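How I Block a Crochet Square (and Why I Finally Started)

For the longest time I skipped blocking. I'd finish a granny square, give it a good tug in four directions, and call it done. Then I joined a blanket for my niece out of squares I'd made over one winter, and the whole thing rippled like a lasagna noodle. My friend Danai Lazaridis took one look at it and said, "You didn't block these, did you?" Nope!

So this is the way I do it now, with stuff you probably have at home already.

What you'll need

Finished squares, ends woven in
A foam mat or an old folded towel
Rustproof pins (please check the package, I've ruined a cream square with cheap ones)
A spray bottle of cool water
A ruler or tape measure
A sheet of paper and a pencil

Step 1: Pick your size

Lay out a few of your squares and measure them without stretching. Mine are always a little different from each other, because I crochet tighter when I'm watching something tense on TV. Choose a size near the biggest one. A small square can usually be coaxed up a bit, but a big one is hard to shrink down.

Draw that size on your paper and set it on the mat. If your pencil smudges, slip the paper under a piece of clear plastic wrap so the gray doesn't come off on your yarn (ask me how I know).

Step 2: Pin the corners

Corners first, always. Push a pin through the corner space of your last round, angled slightly away from the center so it doesn't pop out. Do one corner, then the one diagonally across from it, then the other two.
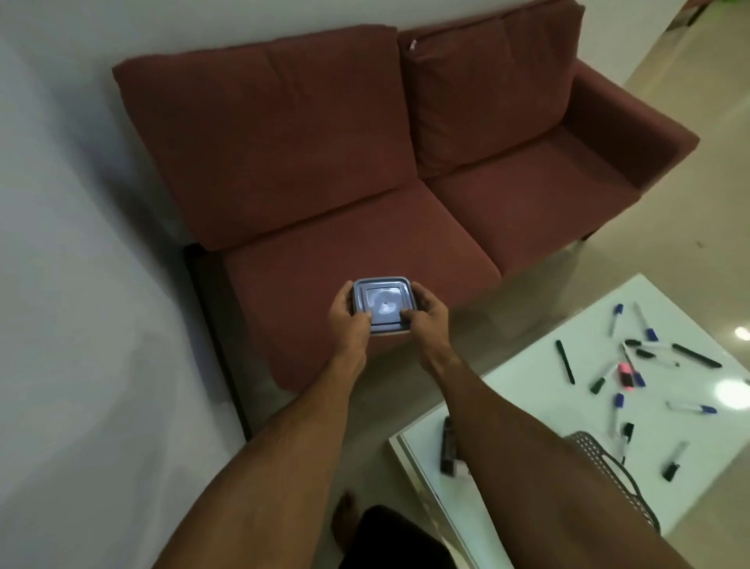

Pins are the part of this hobby I'm strictest about, and I have the couch to thank for that. I used to stick them in the arm of the sofa while I worked, and one day Macario sat down. We don't talk about it. These days they get a proper home with a lid, and a small square food container like this one with the grey-blue top does the job nicely. Press the lid down at the corners before you carry it anywhere, then put it up high if you have kids or a cat.

Step 3: Pin the sides

Put a pin at the middle of each side, then fill in the gaps. I end up with 20 pins on a big square, fewer on a little one. Look at the edges as you go. If you see scallops, little dips between the pins, either add more pins or ease off on the pulling.

Step 4: Spray

For wool or cotton, mist until the square feels damp all over, and pat it gently with your palm so the water gets down into the stitches. Acrylic will take a spray too, but it tends to relax back over time. Some people steam it. If you try that, hold the iron well above the yarn and never let it touch, or you'll get a limp, shiny square that won't bounce back. Test one you don't love first!

Step 5: Walk away

Leave everything pinned until it's completely dry. Overnight is my usual, longer for thick cotton. I once unpinned a batch early to show Sofia and they curled right up on her kitchen counter, so back on the mat they went.

A few extras

Blocking several at once? If they're all the same size, you can stack three or four thin ones on long pins or dowels. They take longer to dry that way.

Dark reds and navies can bleed. Dab a damp white cloth on the back before you spray, and keep those squares off your light ones.

If you're joining as you go, block the finished blanket in sections on a clean bed sheet over the carpet. My last one took up the entire guest room, and I was stepping over it for two days.

Next up I'll show you the flat seam I use for joining, so hang on to those squares!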